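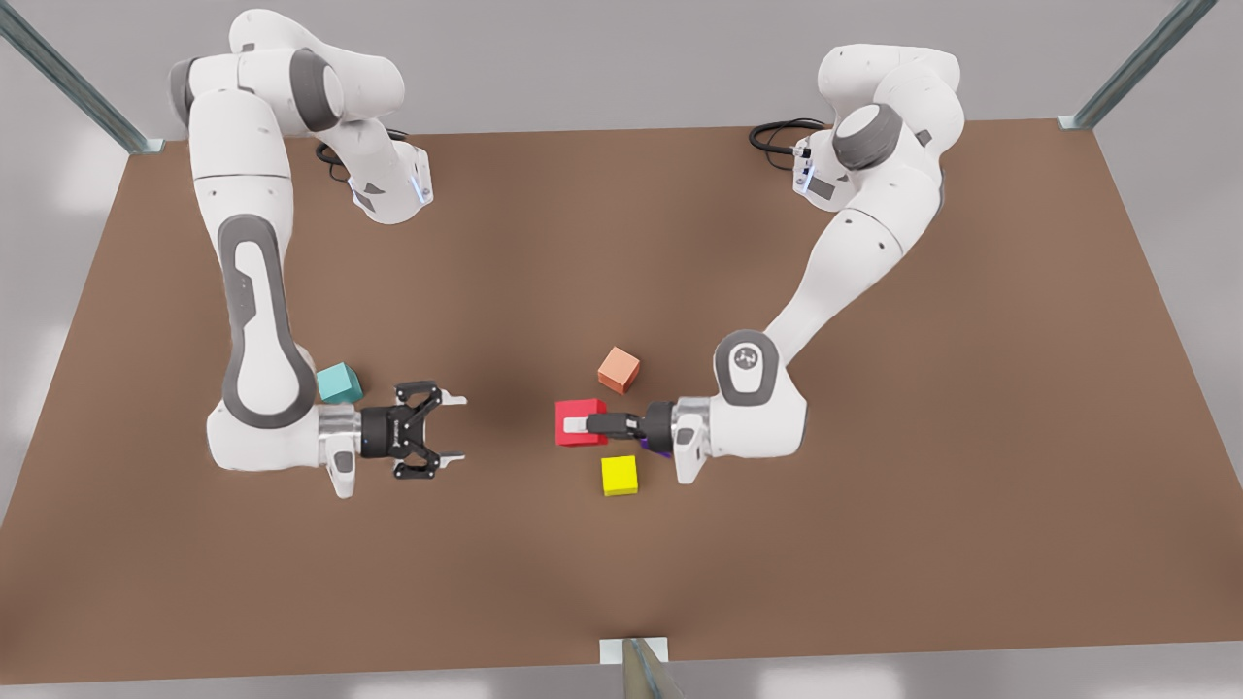 Home Gardening, Session 5: Storing Tender Bulbs and Tubers
Handout prepared by Hina Ghumman

Dahlias, cannas and gladiolus won't live through a hard winter in the ground. They need to be lifted, cleaned and kept somewhere cool until spring. Most losses in storage come from rot or from drying out, and both start with how the plants are dug.

Lifting

Wait until frost has blackened the leaves. Cut the stems to six inches. Push a garden fork in a foot away from the stem, go all the way around, then lift from underneath. Dahlia necks snap easily, and a tuber with a broken neck will not sprout.

Gladiolus can come up sooner, once the leaves start to yellow. Throw out the old shriveled corm at the bottom and keep the new one.

Cleaning and curing

Shake off loose soil. Clay can be rinsed away with a hose. Turn dahlias upside down for a day or two so the hollow stems drain. Gladiolus corms need two to three weeks in moving air before they go into a box. Label everything now. Last year Abdelkrim Shehata and I lifted 77 dahlias at the Fornness plot and lost the names of a whole row.

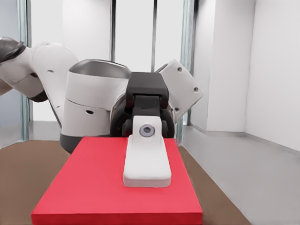
Packing

Use slightly damp peat or vermiculite for dahlias and cannas. Keep the tubers from touching each other. Gladiolus corms go in mesh bags with no packing at all.

Temperature

Dahlias: 40 to 50 degrees F
Cannas: 45 to 50 degrees F
Gladiolus: 35 to 45 degrees F

An unheated basement usually works. A garage is fine if it stays above freezing.

Winter checks

Look through the boxes once a month, starting in December. Cut out soft spots with a clean knife and let the cut dry before repacking. If tubers are wrinkling, mist the packing lightly.

For next time

Bring one dahlia clump for the dividing practice. Iqra Bugti has spare clumps for anyone who doesn't grow them. Read the section on eyes and crown tissue first.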